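About Vemberg

Hi, I'm Nasrin Alipour, and I started Vemberg because I was tired of throwing away good robot data. I'd spent years on other people's teams writing the bit of code that sits between "somebody recorded a motion" and "a robot can learn from it," and every team wrote that bit from scratch, usually in a hurry, usually with the same bugs. I kept a folder of my favorites. The timestamps that ran backward for one second in August are still the best one.

So we make software for that in-between part. If you train manipulation policies (the models that look through a camera and decide where a hand should go next), you need a lot of recordings of hands doing things, and you need to trust them. Our tools take in the raw recordings, line everything up in time, work out where the gripper was at each moment, and tell you which ones to keep.

We have three products, and I'll try to describe them the way I would to my neighbor.

Atard is the oldest. It does the tracking. You give it wide-angle video and motion sensor readings, and it gives you back a path through space, plus a score for how much it believes itself at each point. That score took us longer than the path did! A tracker that gets lost and says so is one you can work with. A tracker that gets lost and carries on smiling will cost you a week.

Soltani is the sorting desk. You open a recording, scrub through it, see the path drawn next to the video, and mark the start and end of the task. It runs in a browser, it has keyboard shortcuts for everything, and yes, you can change them (we got a lot of mail about that).

Mornora is the newest and the one I'm fondest of right now. It takes a trained policy and replays it against recordings the policy has never seen, then shows you where the two part ways. Teams use it before they put anything on a real arm, and it has saved a few tabletops.

We try everything on ourselves first. Anyone who writes code here also spends time with a hand-held gripper, picking things up and putting them down, and then has to process their own recordings with our own tools. You learn very fast what's annoying.
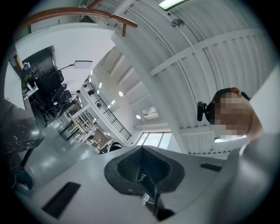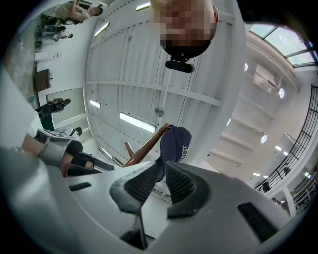

The hard part of all this is the seeing. A fisheye lens bends every straight line in the building, and a tracker that has learned to love straight lines gets upset. Hands pass close to the lens and cover half the view. Ceilings are a special headache, all those ribs that look exactly like the next rib over, so Atard can slide sideways by one and feel perfectly fine about it. We fixed most of that in version 2 by letting the motion sensor argue with the camera, and I could talk about it all afternoon if you let me.

We're a team of 18 now. Most of us write software, a couple of us came from film editing (best hires I ever made, they understand footage in a way engineers don't), and everyone answers support mail for one week at a stretch. If you write to us with a problem, the person who replies can usually open the code and fix it. Last year we answered mail from 41 labs and companies, and a good share of what shipped in Soltani came straight out of those threads.

A few things people ask before they sign up. Your recordings stay on your own machines unless you tell us otherwise. Atard runs fine on one decent graphics card. Student groups can process up to 200 hours without paying us anything, and we don't ask for a credit card to start. We don't sell grippers, arms or cameras, and we're happy to work with whatever you've built, even if it's held together with zip ties.

We're hiring too, mostly for perception and for the Soltani front end. I don't care much where you went to school. Send me something you made and tell me what broke along the way, and I'll write back myself, though it might take me a few days if it's my support week.

Nasrin

Page last updated 31/01/2019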